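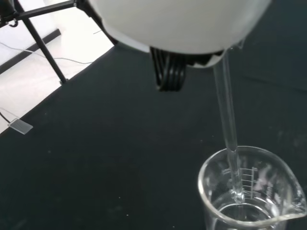 配溶液这件事，从头记一遍（1/24）

烧杯、玻璃棒、一杯无色的液体，桌面是黑的。最近在带两个刚进组的学生，发现他们做滴定、看仪器都没问题，卡住的地方反而是最前面的搅拌和定容。索性写成一串，以后直接发链接。

（2/24）
先说桌面。我喜欢黑色台面，透明的玻璃放在上面，边缘亮，液面也容易看见。缺点是灰尘特别显眼，刚擦完过一阵又有小白点。称固体的日子，白点到底是灰还是撒出来的药，光看分不出来，一律用湿布擦掉，再用干布擦一遍。

（3/24）
台面上只放这一步要用的东西。烧杯、玻璃棒、洗瓶、一块折好的布。容量瓶先不要拿出来，放在旁边的架子上。我在布林德布里奇（Brindbridge）那边实习的时候，有人转身拿手机，袖子带倒了一只一升的容量瓶，那只瓶子刚校准回来。

（4/24）
烧杯怎么选。要溶的总体积是多少，烧杯就选它的两倍左右。液体只占杯子下面那一截，搅起来不会溅。很多人嫌大杯子难洗，拿小杯子装到快满，搅两下就上了台面，然后浓度就说不清了。

（5/24）
烧杯壁上的白色刻度，只能当参考。它告诉你大概加了多少水，不能告诉你体积是多少。学生问过我，既然不准为什么还印。因为做冰浴、洗沉淀、接废液的时候，知道个大概就够用。要准确体积，用容量瓶或者移液管。

（6/24）
读刻度的时候眼睛和液面平齐，看弯月面的最低处。蹲下去看，或者把杯子放在高一点的台子上看。不要把杯子举到眼前，手一抖液面就斜了。

（7/24）
玻璃棒。长度要比杯子高出一截，斜靠在杯口上不会滑进去。我们组统一买的是霍洛韦（Holloway）的，两端烧圆。用之前拿手指摸一下两头，有毛刺的挑出来，不要再放回抽屉。毛刺会划杯底，划痕里会藏东西，洗不出来。

（8/24）
拿玻璃棒的姿势，像拿铅笔，但是拿得靠上一些。动的是手腕，胳膊不动。棒的下端在液体里画圈，不碰壁，也不碰底。听见叮叮当当的声音，就是画得太大或者插得太深。

（9/24）
棒插进水里以后，水下那一段看着会歪，像断开了一点。这是折射。初学的人容易按看到的位置去判断离杯底还有多远，结果一下戳到底。慢慢往下放，放到感觉轻轻碰到了，再提起来一点，之后保持这个高度。

（10/24）
方向。顺时针逆时针都行，选一个不要变。来回搅会在中间撞出水花，固体也容易被推到壁上粘住。速度以液面中间有一个浅浅的凹为准，凹得能看见漩涡就太快了。

（11/24）
加固体的顺序，我习惯先放水，后放固体，边搅边加。先放固体再倒水，有些东西会在杯底结成一块，外面湿了里面还是干粉，搅半天也不开。已经结块的，停下来泡一会儿，再用棒的圆头轻轻压，不要捣。

（12/24）
稀释浓硫酸单独说一句：酸沿着杯壁慢慢往水里加，边加边搅，不能反过来。这条每年都讲，每年都有人在考核的时候写反。护目镜戴好，手套戴好，通风橱里做。

（13/24）
判断溶没溶完，不能只看上面清不清。停下来，等液体不转了，从侧面看杯底，再看棒靠过的那一圈杯壁。黑台面在这里有用，白色的颗粒在黑底上很清楚。如果颗粒是深色的，就在杯子下面垫一张白纸。

（14/24）
溶解放热或者吸热的，要等回到室温再定容。急着转移，等它凉下来，液面就不在刻度线上了。我的做法是贴一张小纸条写上几点几分配的，放到一边去做别的。

（15/24）
玻璃棒不用的时候放哪里。三种情况：
还要接着搅的，就留在杯里，斜靠着杯口，不要靠在杯嘴上。
要暂时拿开的，先让尖上那滴在杯壁内侧碰掉，再放到干净的表面皿上。
用完的，用洗瓶冲进原来的杯子，然后进洗涤盆。
不管哪一种，都不要直接放在台面上。

（16/24）
不要靠在杯嘴上，是有人问了才补的。杯嘴是个缺口，棒靠在那里看起来很稳，可是液体会顺着棒往外爬，杯子外壁挂一道，端起来手上就沾到了。要引流的时候才用杯嘴和棒配合，平时分开。

（17/24）
转移到容量瓶。一手拿杯，一手拿棒。棒的下端伸进瓶颈，贴着内壁，位置在刻度线下面一点，上端不要碰瓶口。杯嘴贴着棒的中段，慢慢倾斜，让液体沿着棒流下去。流完以后杯子不要马上拿开，沿着棒往上轻轻提一下，同时把杯子扶正，最后那一滴才不会挂到外面。

（18/24）
洗烧杯和玻璃棒，至少三次，每次水都进容量瓶。少量多次比一次倒很多水洗得干净，这个道理大家都背过，做的时候还是会忘。每次洗的时候水从杯壁上方转一圈冲下来，别只冲杯底。算好总水量，不要洗到第三次发现已经过线了。

（19/24）
加水到瓶子的大半，先平着摇一摇，这时候不要盖塞子倒过来。再加到离刻度线一两厘米的地方停，等一等，让瓶颈内壁上的水流下来。最后换胶头滴管，一滴一滴加，看弯月面最低处和线相切。

（20/24）
过线了怎么办。倒掉重配。吸出来不行，吸出来的那部分里也有溶质。丹麦什·哈什米（Danish Hashmi）在我们这儿待过一段，他记录本上有一页从上到下全写着“过线，重配”，我到现在还拿来给新人看。他走的时候配得比我好。

（21/24）
盖好塞子，一手按住塞子，一手托住瓶底，倒过来，再正过来，反复十几次。摇完会发现液面比线低了一点，不用补。那是有液体沾在塞子和瓶颈上了，补了反而不对。

（22/24）
标签在转移到试剂瓶的时候就写，写名称、浓度、日期、谁配的。字写全，不要用只有自己懂的缩写。去年清点柜子，十月份做的，翻出来一瓶写着“新的那个”，没有别的信息，最后按废液处理。我们组现在的编号是从布雷姆盖特（Bremgate）的登记表上接着排的，最近一瓶是3,249号。忘了登记的人第二天自己补上，别让别人替你补。

（23/24）
清洗。玻璃棒和烧杯先用自来水冲，再用刷子，最后用纯水润洗三遍。洗干净的玻璃，水挂在上面是均匀的一层，不成股也不聚成珠。成珠就说明有油，重新来。棒洗完竖着插在架子里晾，不要用纸擦，纸毛会留在上面。烧杯倒扣，杯嘴朝外，拿的时候不会撞到。

有人推荐过吉雷蒂（Jiretti）的超声清洗机，我试过，对付滤芯和细口瓶挺好，普通烧杯用刷子更快。

（24/24）
评论里常见的几个问题，一起回了。

问能不能用磁力搅拌。能，大体积、要搅很久的当然用搅拌子。但是转子拿出来也要冲洗，冲洗液也要进瓶，很多人漏这一步。少量、好溶的东西，一根玻璃棒几分钟就完了，省得再洗一个转子。

问塑料棒行不行。做碱液可以，玻璃在浓碱里泡久了会受腐蚀。有机溶剂先查一下相容性，不确定就用玻璃。

问玻璃棒能不能当温度计架子用，把两个绑在一起搅。不行，温度计不是用来搅拌的，球泡很薄，碎了要处理很久。

问我们一年要用掉多少根。去年领了42根，断的比丢的多，多数是在洗涤盆里被别的瓶子压断的。所以现在盆边单独放一个高筒，长的东西都插那里面。

问讲义。我把这一串整理成了两页纸，贴在洗涤盆上方，塑封过的，溅了水可以擦。版本日期是11/12/23，改过的地方用铅笔写在边上。还有错的地方请直接回在这条下面，我改下一版的时候一起看。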